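Shop Tips: Living With the Robot Bench

Cesholm put two arms into our test room in February, and the talk beforehand was that the rest of us would be freed up for better things. I am still waiting to hear what those are. In the meantime, some tips from someone who has to share a building with them.

Keep the hand skills going. Put everyone on the manual bench one shift in two weeks, old hands included. People who stop flipping switches and seating plugs get slow at it, and the arms do stop.

Watch the count sheet. Ours showed 2,275 cycles for the first month and 654 of those flagged for a person to look at. The sales talk from Grestberg left out the flagged ones. Write yours down by hand, every Monday, and ask who is doing the looking.

Dress your leads. Thin wires looped over a board are a nuisance for fingers and a worse one for grippers. Twist each pair, and leave enough slack to pull a plug straight out by its body — never by the wire.

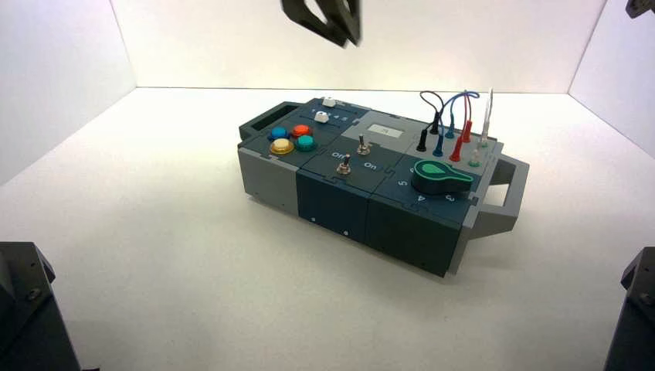 Inna Pasichnyk wrote in to say I am too hard on the arms: her wrists stopped aching once she quit turning knobs all day, and she would not go back. Her complaint is with the schedule, which was cut by 85 hours a month before anyone had been trained for anything else.

Fair enough about the wrists. Get the training dates in writing before the hours move.

Label for people. Off and On should be readable from where you stand, and so should the numbers around any dial. When the cell is locked out and you have to finish the job yourself, you don't want to be guessing at position 4.

Wipe domed button caps with a damp cloth, no solvent. It clouds clear plastic.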